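The snack table at Pondby

Lunch at the Pondby workshop is whatever people bring in, and the person who looks after the food table has been doing it for 3 years. She buys the fruit and the dried chillies on Vasconcelos Street, a few minutes' walk away.

"The chillies go straight on the mat," she says. "I want to see them before they go in a bowl. If one's gone soft, I take it out."
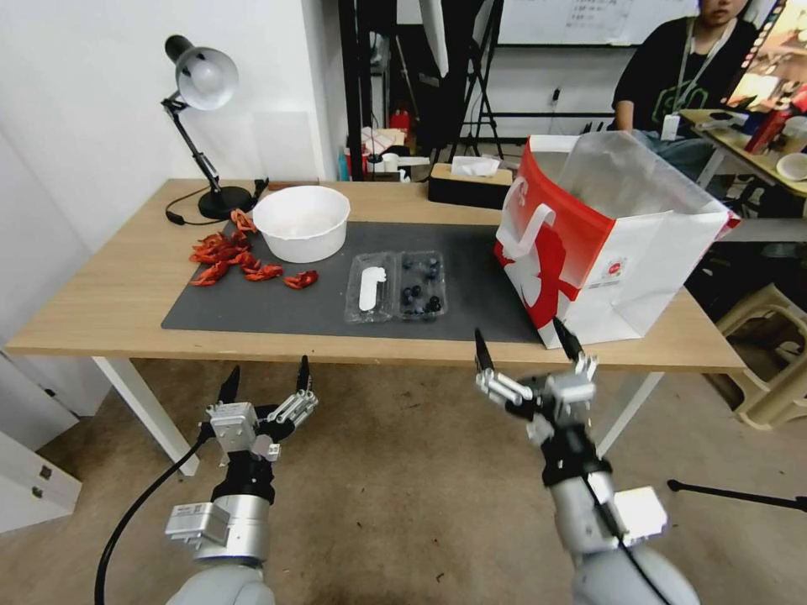

She keeps the lamp at that end of the table for the same reason. "The ceiling light is no good for checking food. I had 44 chillies in one bag last April and threw out half."

Blueberries are simpler – they stay in their box until somebody eats them. The paper shopping bag stays on the table as well.

"People ask why I don't put things away," she says. "I do, at four o'clock. Before that they only come out again."

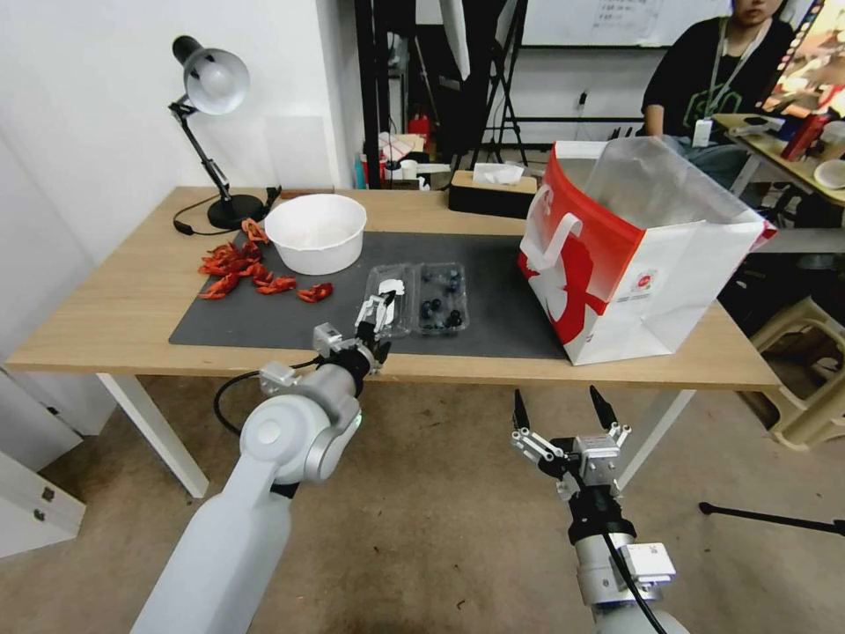 The table with dried chillies, a white bowl and blueberries in a clear container.

She would like a second bowl, with a lid.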